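4. Colour words in the registers

4.1 Material

The registers kept by the two lost property offices differ in layout but not much in content. Garnero is a bus station, and its staff write a single line for each item handed in. Drinari is a ferry terminal, where the form has separate boxes for type, colour, material and place found. We took 2000 entries from each, giving 4000 in all, and kept the wording exactly as entered, including spelling mistakes and crossings-out where these could still be read.

Both offices later moved their records to Pluremden, a database with a fixed list of colours. None of the entries used here come from that system. A fixed list tells us what the designer of the list thought people would need, and our interest is in what staff write when they are free to write anything. The Pluremden records are taken up in section 6.

An entry was counted as having a colour word if it held any term that could tell one item from another by colour. This takes in plain terms (red, blue), qualified terms (dark green, pale grey), compounds (blue-green, pink-red), terms borrowed from things (mustard, navy, sand), and vague terms such as light, dark or colourful. Brand names and team names were left out, even where a local reader would know at once what colour was meant. This was the hardest rule to apply and the one we changed most often during the work.

4.2 Plain and qualified terms

Some colours are nearly always written as one bare word. Yellow is the clearest case at both offices. Clerks who wrote light blue, dark blue, navy and royal blue for umbrellas on the same page wrote yellow for a scarf, a lunch box, a raincoat and a child's toy with no sign of wanting a second word. Black behaves in the same way, though for black there is less room to choose. Blue and green are at the other end, with a qualifier in most entries at Drinari and in a large share at Garnero.

Figure 2. Yellow, a colour seldom qualified in the registers.
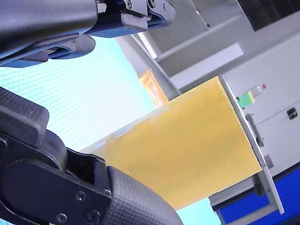 Section 4: reading time 4 minutes

One explanation is that yellow things are scarce among lost goods, so the bare word is enough to pick one out. A clerk with a shelf of blue umbrellas needs more words than a clerk with one yellow umbrella. The Drinari registers give some support to this. In wet months, when yellow waterproofs came in from the boats in larger numbers, qualifiers did appear: bright yellow, dirty yellow, and once "yellow like the other one". In dry months they almost vanished again.

Scarcity can't be the whole answer. Orange is at least as scarce as yellow at Garnero and is qualified more often, mainly in the direction of red or brown. We think the difference lies in where the edges of the colour fall. A clerk who is unsure whether a bag is orange or brown will often write both words. There seems to be less doubt about yellow, except near green, and few bags or coats are made in that range.

4.3 Compounds

Compounds were sorted by whether the two parts name a mixture or a pattern. The form on the page does not settle this. Blue-white was used at Garnero for a striped towel and, by the same hand, for a very pale shirt. Where the item was still in store we checked it. Where it had gone, we relied on the type of item, and if that did not help the entry was marked unclear and left out of the counts for this part.

Mixture compounds cluster in a few regions: between blue and green, between grey and brown, and between pink and red. The last of these was a surprise. Earlier work on shop labels led us to expect that pink would be treated as a settled colour with its own list of qualifiers. In the registers it is often joined to red, and the order of the parts varies from clerk to clerk. Plastic goods account for much of this. Cloth in the same region tends to be called dark pink, rose or simply red.

Figure 3. A yellow drink can and a pink-red plastic cup on a light blue foam mat. 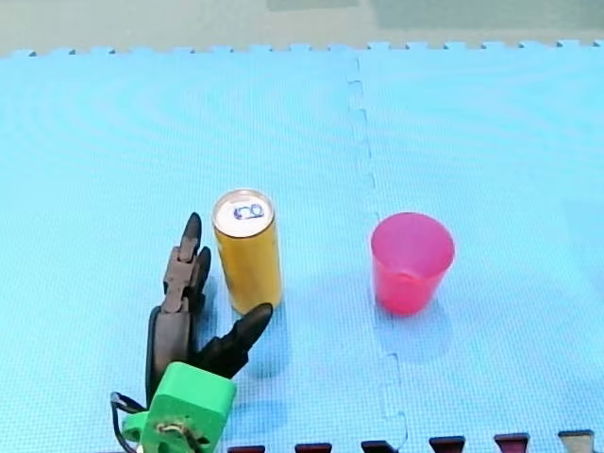
Ultan Breathnach, commenting on a draft of this section, argued that we had made too much of the material and too little of the light. Most plastic items at Drinari, he pointed out, were entered at the counter under the strip lamps, while coats and scarves were hung up first and entered later in the back office, which has a window. He would expect strong pinks to look redder in one room than in the other, and he suggested that the difference between plastic and cloth might be no more than a difference between two desks.

We can't rule this out from the registers alone. The forms give the place where an item was found but not the desk at which it was written up. A small check is possible at Garnero, which had a single desk throughout. The same split between plastic and cloth is seen there, though it is weaker. We take this to mean that material plays some part and that Breathnach's point about light may explain why the effect is stronger at Drinari.

4.4 Entries matched with claims

For 336 entries we also have a claim form filled in by the person who came looking for the item. These pairs allow a direct comparison between the finder's side of the counter and the owner's. All were read by Gráinne Duggan, who marked each pair as the same, close or different in colour. Close was used where one word could reasonably stand in for the other in daily speech, such as navy and dark blue, or cream and off-white.

Owners used more words than clerks. They were more likely to borrow the name of a thing, and they more often gave the colour of a small part (a zip, a lining, a button) before that of the whole. Several gave the colour the item had been when new. One claim for a rucksack reads "was green", against the clerk's "grey".

Pairs marked different were mostly of this kind, or involved items in two colours where clerk and owner had each picked one. A gloves entry at Drinari has brown for the clerk and orange for the owner, and the gloves turned out to have brown backs and orange palms. Clear clashes over a single plain colour were rare. Where they did occur, blue was nearly always one of the two words, set against grey, green or purple.

Duggan also noted that the owners' wording changes when a claim is made by telephone. Callers begin with a plain word and add to it as the clerk asks questions, and the form keeps only the end of that exchange. A claim that reads "light blue, bit greenish, faded on one side" may have started as blue. Written claims sent in by post don't have this history, and they are shorter. The forms from Garnero show whether a claim came by telephone or post; those from Drinari do not, so the two kinds could not be separated for the full set.

4.5 Clerks

Handwriting made it possible to tell the clerks apart at Garnero with fair confidence. Each had habits that lasted for the whole of the period. One wrote wine for every dark red and never used maroon; another did the reverse. A third, who signs only on the inside cover, used lilac for anything between pink and blue. When a new clerk joined, the older terms did not spread to the newcomer's entries in any way we could measure, even though all of them worked from the same book and had to search it daily. At Drinari the entries are in block capitals, and we made no attempt to assign them.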